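Tronodska Evening School
Keeping House, Keeping Things: Notes for Session 2
Sep 10, 2021

Welcome back, everybody, and thank you for the lovely pile of mending that came in last time. I've typed these notes up longer than I meant to, as usual, so please don't feel you have to read them all before class. Keep them in the kitchen drawer and pull them out when something unravels.

We are covering three things this session: knitted goods and their edges, storing what you don't use every day, and hard floors. They go together better than you might think. Most of the damage I see to good household things comes from water, rubbing, or being put away in a hurry, and all three of our topics are full of those.

Part One: Knits and Loose Ends

A woven cloth is made of threads crossing over and under each other. A knitted one is made of loops, each loop holding the next, and that is why a sweater stretches over your head and a bedsheet won't. It's also why a broken thread in a knit can travel. One snipped loop in the middle of a scarf lets go of its neighbor, the neighbor lets go too, and before long you have a ladder running down the piece.

Ends are a different matter. A fringe made on purpose is usually knotted, and the knots are doing the holding. An end that has frayed has threads working free with nothing to stop them, and it should be caught before the next wash. 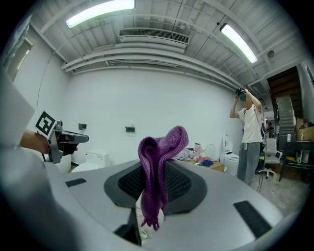

Purple knit with fraying at the tip.

To catch a frayed end, lay the piece flat on a towel and let it relax for a few minutes. Don't pull at the threads, however tempting it is (I know, I know). Find the last full row, the one where every loop is still sitting inside another loop, and run a blunt needle with matching yarn through all of them. Go slowly. Then come back the other way, weave the tail in along the wrong side, and trim whatever is left hanging.

If you don't have matching yarn, go a shade darker. A lighter thread jumps out at you from across the room. The wool shop on the square in Skasov sells short lengths from a basket, and they will let you hold your piece up to the window to compare.

Washing: cool water, a small squirt of mild soap, no wringing. Press the water out between two towels and dry flat. I had a long letter from a former student who hung a wet cardigan by the shoulders over the bathtub and ended up with something that would have fit a giraffe. It did shrink back a little in the end, but only a little.

For practice, cast on 18 stitches, knit a square, and leave one edge unfinished. Bring it with you to class. We will ruin it together and then rescue it!

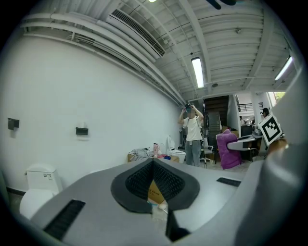 Part Two: Putting Things Away

Cardboard is cheap and handy, and I use plenty of it, but it takes up damp from a floor or an outside wall and passes it right along to whatever is inside. For a few weeks it does no harm. For a whole winter I'd ask you to raise the box on a couple of slats and line it with an old clean pillowcase.

Wash before you store, every time, even when the thing looks perfectly clean. Moths like skin oils and spilled soup much more than they like wool by itself. Let everything dry a full day longer than seems necessary, then fold along different lines from last year so the creases don't wear in the same spots.

Please label your boxes on the short side as well as on the lid. When they are stacked, the lid label is no use at all. Mine say what is inside and the month I packed it, so a box marked December gets opened first when the weather turns. My Pană blankets, which came down to me from my mother's side, have lived this way for years and they still smell of nothing in particular, just as a stored blanket should.

Part Three: Hard Floors

We ran short of time on this one last term, so I've put more on paper. The first question is always what the floor is made of. Glazed ceramic forgives nearly anything. Marble doesn't. It is a soft stone as stones go, mostly calcium carbonate, and any acid will eat into the polish and leave a dull patch. Vinegar, lemon juice, and a good many bathroom descalers are acids. Once the shine is etched, no amount of mopping brings it back. 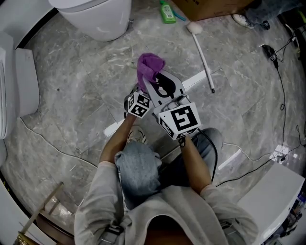
Gray marble tile on a bathroom floor.

Sweep or vacuum first. Grit under a mop is sandpaper, and I mean that quite literally: when a dulled stone is repolished, the grits used go up past 3,000, each one finer than the last, so you can imagine what a few grains of street sand will do in a doorway.

Then mop with warm water and a stone cleaner marked pH neutral. I use the Sitix one, a capful to the bucket, though any neutral one will serve. Change the water when it turns gray. Dry with a soft cloth, working backward toward the door, and don't forget the strip behind it.

Grout lines want a soft brush and patience. Please leave the wire brush in the garage.

For Next Session

Read page 51 in the course booklet, on water stains.
Bring your practice square, a blunt needle, and one thing from home you have been meaning to fix.
If you have a leftover tile of any kind, bring that too, and we'll try the drop test on the back of it.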